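# ponby-inventory

8 min read

Ponby is a command-line tool for recording the contents of secondhand desktop computers before they are resold, broken for parts or scrapped. It reads one plain-text record per machine, checks it against a schema, and writes a single table that can be opened in any spreadsheet program. It does not probe hardware. Everything in a record is typed in by a person with the case open.

The repository also holds the Jendlow table, a set of 1,620 records entered with the tool. The table is released as it stands, with known errors listed below.
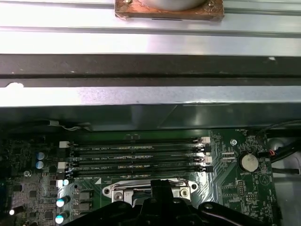 Photo: Dalibor Sokol

## Requirements

- Python 3.6 or later
- PyYAML
- A text editor that saves UTF-8 without a byte order mark

## Usage

Create one file per machine in `records/`. The file name is the asset tag in lower case with the extension `.yml`. Then run:

 ponby check records/
 ponby build records/ --out table.csv

`check` prints one line per problem and exits with status 1 if there are any. `build` refuses to run on a directory that fails `check` unless `--force` is given. With `--force`, bad records are written to `rejected.csv` with the reason in the last column.

## Fields

- `tag` – asset tag, required, unique
- `board` – board maker and model as printed on the board, or `unread`
- `sockets_mem` – number of memory slots, filled or not
- `mem` – list of module sizes in MB, empty list if none
- `cell` – coin cell state: `present`, `missing`, `leaking`
- `cooler` – `yes` or `no`
- `gpu` – `none`, `onboard` or `card`
- `psu_w` – rated watts from the label, integer
- `grade` – A to D, see below
- `note` – free text, one line

An empty field and a missing field are treated differently. Empty means the person looked and could not tell. Missing means the field was skipped, and `check` will report it. 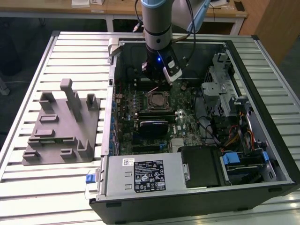
Fig. 2. Tower on its side, CPU socket without a cooler (`cooler: no`).

## Grades

Grades follow the Söderlund sheet, version 2. Grade A is complete and boots. B is complete and untested. C lacks one or more parts but has a sound board. D is parts only. The grade is entered by hand and is never computed from the other fields – earlier releases tried this and the results were poor for C.

## Known problems

- 63 records have `psu_w` taken from the case sticker instead of the supply label. They are marked `psu?` in `note`.
- Two tags appear twice in the original paper log. The second entry was given the suffix `-b`.
- Records from the Vesteck lot use `onboard` for machines with both onboard graphics and a card.
- Sorting by `tag` is by string, so `v100` comes before `v20`.

## License and contact

Code is under the MIT license, the table under CC BY 4.0. Schema changes go to Marcela Vávra through the issue tracker. Please attach the failing record and the full output of `check`.

Last revised Friday, May 8, 2020.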